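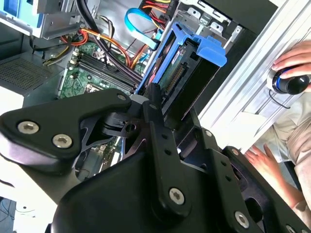

Fig. 1. Gripper over the open case, with the blue drive caddy just ahead of the linkage arm.

Unit 4: Taking a Desktop Apart by Teleoperation
Instructor: Cyril Mellor, Soltville

Welcome to the best unit of the course! Up to now we've been picking up blocks and foam parts that don't care how you treat them. A desktop computer cares a lot. It has tight corners, loose cables, thin boards and latches designed for human fingertips, and all of it sits inside a metal box that blocks half your view. I love this unit, and I hope you will too.

What we're after

By the end of April each team should be able to remove a hard drive caddy from an open case and set it in the tray, three times in a row, with the operator driving from the handheld controller. We also want clean recordings of every attempt, including the bad ones (especially the bad ones, they're great for Unit 5).

Reading before lab

Chapter 3 of the Lomoris manual, the part on wrist limits. Skim the Alivel notes on grasp approach – the diagrams are more useful than the text.

Approach angle

Look at Fig. 1 again and think about the path in. The gripper comes in on a diagonal, and the caddy is angled too. Line up the wrist with the caddy first, then move in. Teams that try to do both at once usually end up with one finger plate against something it shouldn't touch.

Notice how much of the picture the gripper takes up. The wrist view is wonderful for the last little bit of travel and pretty poor before that, so start with your eyes on the real case and switch over when you get close. Practice the switch! It feels strange for the first 18 attempts or so and then it clicks.

Cables

Cables are the hard part. The flat blue SATA cable loops down toward the drive hardware, and the power wires run in bundles across the top of the board. A finger plate can slide under a loop very easily. Before you close the gripper, say out loud which cables are near you. Your spotter answers "clear" or "stop." If you hear "stop," let go of the controls and talk it over.

Connectors come off before the caddy moves. For the first session you may do this by hand with the arm paused. After that, try it with the gripper, it's so satisfying when it works.

Roles

Operator: holds the controller and makes the moves.
Spotter: watches the case from the side, calls cables, keeps hands away from the plates while the arm is live.
Recorder: starts and stops each run and writes the log line.

Swap after every three attempts.

Log line

Team, attempt, operator, result, one sentence on what happened. "Slipped" is too short. "Left finger slipped off the caddy edge while lifting" is perfect.

Settings for this unit

Speed cap: 18 percent
Runs stored per team: 200 max, then clear out the duplicates
Preset: Vincze 3

Questions to bring to discussion

Where would you put a second camera, and what would it show that the wrist view can't?
Would a different finger shape help with the caddy, or just cause new trouble near the RAM slots?

Drafts of your answers go in the team folder before lab.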